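Ticket 836: Laptop drops off Wi-Fi after being carried between rooms
Product: Skosura wireless adapter, Tijani router
Opened by: Leilani Benavides
Handled by: Otis Halvorsen, Zisteck Support
Status: Resolved

Leilani Benavides wrote:
My laptop loses Wi-Fi when I close the lid, carry it to another room and open it again. The icon still says connected but no page will load. Turning Wi-Fi off and on fixes it most of the time. Sometimes I have to restart the whole machine. My phone stays online in the same spot. This started in April after the adapter updated its driver. I have already restarted the router and forgotten and rejoined the network.

Otis Halvorsen wrote:
Thanks for the details. Please check two things. Open Device Manager, find the Skosura adapter, and on the Power Management tab tell me if "Allow the computer to turn off this device to save power" is checked. Then open a command window when the problem happens, run ipconfig, and paste the result.

Leilani Benavides wrote:
The box was checked. I unchecked it and restarted. It worked all evening and then failed again on Sunday. The ipconfig result shows an address starting with 169.254 and no default gateway.
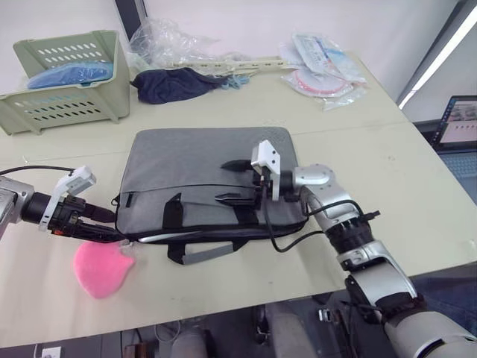 Otis Halvorsen wrote:
An address starting with 169.254 means the laptop asked the router for an address and did not get an answer. So the radio link is up but the DHCP request is failing. Please leave the power setting unchecked for now. When you test again, take the laptop out completely and set it on an open surface before you open the lid. A gray laptop bag like the one on the cream-colored table is fine for carrying, but a laptop that wakes up inside any bag can try to join from there with a weak signal, and that muddies the test. Also tell me whether your router uses one network name for both bands.

Leilani Benavides wrote:
Tested on the kitchen counter with the bag in another room. Same failure. Yes, one name for both bands. The router page has a setting called Plusis Roaming and it is on.

Otis Halvorsen wrote:
Please try these in order and stop when it works.

1. Turn off Plusis Roaming, save, and wait for the router to restart.
2. If it still fails, give the 5 GHz band its own name and join only that one.
3. If it still fails, roll the adapter driver back to version 4 from the Driver tab.

After each step, close the lid, walk to the far room, open the lid and load a page. Repeat a few times before you call it good.

Leilani Benavides wrote:
Step 1 made it less frequent but did not cure it. Step 2 made no difference, so I put the names back. Step 3 did it. I have been moving between rooms for two days with no drop, and ipconfig shows a normal address every time. Can I turn roaming back on?

Otis Halvorsen wrote:
Yes, turn it on and leave the driver where it is. You will also want to pause driver updates for the adapter or it will install the newer one again.

Leilani Benavides wrote:
Roaming is on, updates are paused, still working. OK to close.

Internal note (O.H.): Added to the known issues list under driver 13, address request not answered after wake. Customer's other devices not affected.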